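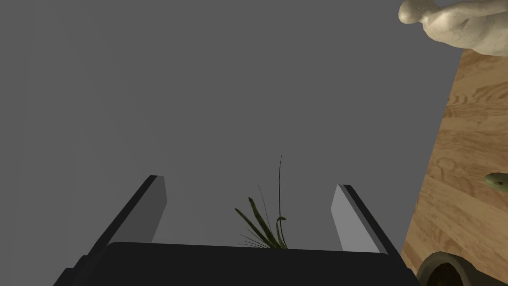

Adanech Tamiru told us at the first meeting that nobody in Etisgate would fill in a long survey about tap water, and that we should ask about taste before we asked about cost. We rewrote the form that week. The final version had 8 questions and fit on one page.

Our project looked at why many households in Etisgate buy bottled water when the town supply meets the required standard. The town has 2824 residents on the Rokonthorpe line, which was laid in 2000. Homes on the older Fekete line were left out because we did not have test results for it.

We handed out forms at the library and the bus station in April. Taste was the most common complaint, followed by cloudy water in the early morning. Few people mentioned price. Several said they had stopped drinking from the tap after a pipe repair and never went back to it.

We also took samples from three public taps and measured chlorine and hardness. Chlorine was higher at the tap closest to the pumping station. Hardness was about the same at all of them.

The samples were taken in the afternoon, so we cannot say anything about the cloudy water. Another group could repeat the test before 7 a.m.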